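Runditz Clear Storage Bins: My Review After a Few Months of Daily Use

I bought my first Runditz bin in May, mostly because I was tired of digging through a drawer of half-used tea boxes. I now own five of them, so you can guess how this review is going to go!

These are plain, see-through plastic bins with an open top and rounded corners. No lids, no dividers, no pattern. I have them in the kitchen (tea, snack bars, packets of yeast and baking soda) and one in the bathroom for cotton pads and the hair ties that used to live all over the house.

What I love most is how clear they are. I've had bins before that were sold as clear and looked like bathroom window glass, and I ended up sticking labels on them anyway. With these I open the cabinet and see right away that I'm down to my last two bags of chamomile. They also look really nice on a light counter or shelf, they kind of melt into it, and the whole kitchen feels calmer for it (my husband says he can't tell the difference, but he puts the tea back now, so something is working).

The rounded corners are my second favorite thing. My old Nekine set had sharp square corners on the inside, and crumbs and sugar got packed in there so hard I had to go after them with a toothpick. With the Runditz a damp cloth goes right around the curve. Done!
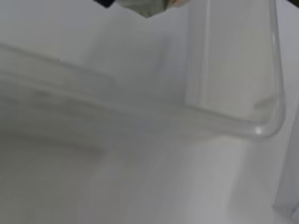 Ditte Østergaard wrote in to say she has had hers longer than I have, and that the dishwasher turned two of them cloudy along the bottom, so she only washes them by hand now in lukewarm water with a soft sponge. She also wanted to know if mine slide around on the shelf.

Good point about the dishwasher, Ditte, and thank you! I've only ever washed mine in the sink, so I can't argue with that. And yes, they do slide. On a painted shelf mine scoot backward when I drop something in, especially the nearly empty ones. I cut little squares of rubbery shelf liner to put underneath and that took care of it.

A few other gripes while I'm at it. Fingerprints show, so if that bothers you, you'll be wiping. The price sticker on one of mine left a gummy patch that needed cooking oil and some patience. And they don't nest very well when they're empty, so don't buy a bunch thinking you'll tuck the extras away. Mine are sitting side by side on top of the fridge.

I measured my shelf before ordering and I'd tell anyone to do the same. The inside of my cabinet is 42 centimeters deep, and I can fit two of the medium size front to back with enough room for my fingers. The large one I sent back. It was a great bin, but the cabinet door wouldn't close on it.

Would I buy them again? Yes, and I'm already eyeing the shallow size for the spice packets.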